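**Grout haze** is the pale film left on floor tile after grouting. It is made of cement, fine sand and pigment that dry on the face of the tile when the wash water evaporates. Sellers of cleaning products describe it as a common and serious fault. The evidence for the second word is thin.

## Causes

Most haze comes from too much water in the sponge. Trade guides also blame hard water, cheap grout and cold rooms, usually without tests to back them up. The installer and writer Yasmine El Idrissi compared 8 grout mixes on the same unglazed tile and found that the amount of rinse water mattered far more than the brand. Her sample was small, and she used only one kind of tile.

## Removal

Light haze can often be buffed off with a dry cloth within a day. Older haze may need a mild acid cleaner, which should not be used on marble or limestone. Duman, a maker of sealers, recommends 3 treatments. It also sells the treatments.

Claims that haze "locks in" for good after a set number of hours are repeated widely and rarely sourced.

## Visibility
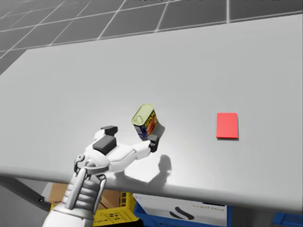 Color has a large effect on how much haze people notice, and surveys of customer complaints seldom allow for it. A white film stands out on dark tile and hardly at all on cream. Large gray squares with thin white lines between them are a popular choice, and with that pairing a little residue near a joint is easily taken for the grout itself. Complaint figures may therefore say more about fashion than about workmanship. The often quoted figure of around 700 complaints a year, from a Mullell trade leaflet, gives no country and no method.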